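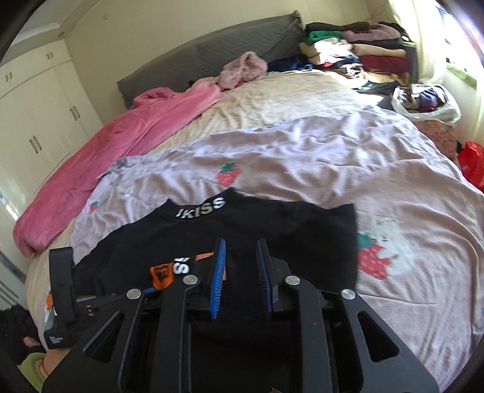 Spent the week on the time sync in our handheld gripper recordings. Notes in this thread, mostly so I can find them again.

The symptom: cloth folding policies closed the fingers late. Not every time. The fingers would reach the edge of a sleeve, keep going, and then shut on air or on the sheet underneath.

I blamed the policy first and retrained twice with different action chunk lengths. Same thing both times. Should have plotted the raw data before doing that.

When I did plot it, finger width lagged the video by 110 ms in the worst recordings. In the good ones it was close to zero. The model was learning both and landing in between.

Cause was in our logger. Video got stamped at capture, finger width got stamped when the message came off the queue. On a busy machine the queue backs up and the stamp drifts.

Yabsira Yimer found the line. It had been there since the first version of Fagerlund, our logging tool, and I wrote it, so that one is mine.

Fix is small. Both streams now get stamped at the source against one clock, and the loader interpolates width to the frame times. It refuses to load anything with a gap over 200 ms.

For old data we estimate the offset per recording. Track the two fingertips in the image, get an opening distance, cross-correlate with the logged width. Works well if the fingers open and close a few times. Works badly if they stay still.

Ran it over 2,000 recordings. 31 had too little finger motion to get a clean peak, so those are out of the training set for now.

Retraining on the corrected set started this morning. No results yet, will post the grasp timing plots in September whatever they look like.

Still open: the pose track has its own delay and I've been treating it as constant. I don't trust that. Next job is to check it with quick wrist turns at the start of each recording.

The offset script is in the Predmont repo under tools/sync. Reads our format only.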